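Storage and Small Things, unit 2: the desk shelf

Okay, so last time we got a bit lost in paint colors (my fault, I love paint colors) and never reached the part about pencil cases. I'm picking up there. Bring your Bartoš reader, because I'll keep sending you back to it.

My rule for a small shelf is to give each thing a footprint before you give it a home. Lay your cases flat on the floor next to each other first. You'll see right away which ones are the same length and which one is the bully! Then think about direction. A case stored front to back takes hardly any width, but if it's longer than the shelf is deep, the end sticks out, and you'll catch your sleeve on it all semester.

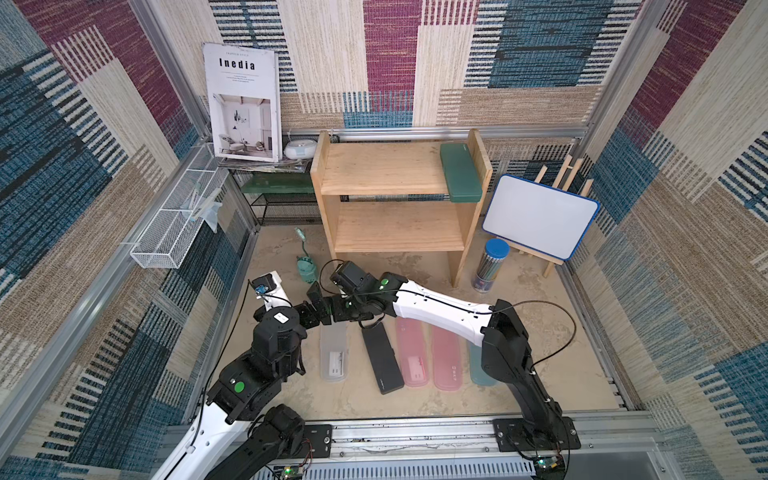
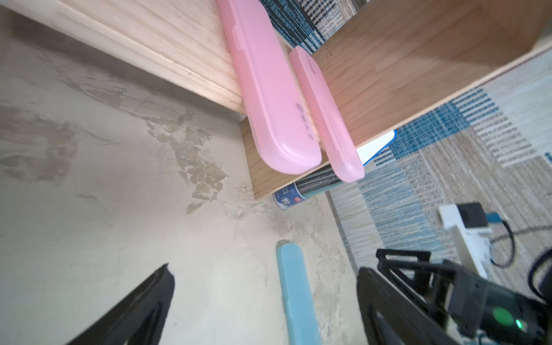
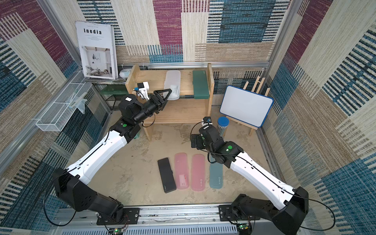
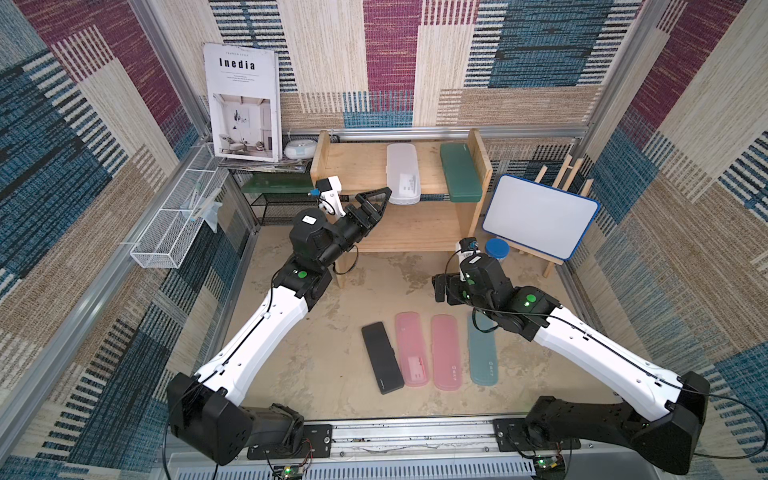

Perneck Course Papers, No. 17

A few things to chew on. Pink cases next to pale pine look lovely to me – I know half of you will disagree – and a dark green one reads as a solid block, so I'd keep it toward a side. Translucent plastic is handy for the stuff you forget you own. Colored pencils I'd leave standing in a clear container with a lid, near the easel where they get used. Wire mesh is great for magazines and terrible for erasers (ask me how I know).

For the Kaltdale exercise, draw your own shelf from the front and from above, with every case on it. Then move two of them and draw it again. I want both drawings, plus a paragraph on which version you'd live with. The limit is 125 words, and please don't hand me 1000 like somebody did in the Fisthorpe unit.

Drawings are due in May. Pencil is fine, ink is fine, no glitter pens.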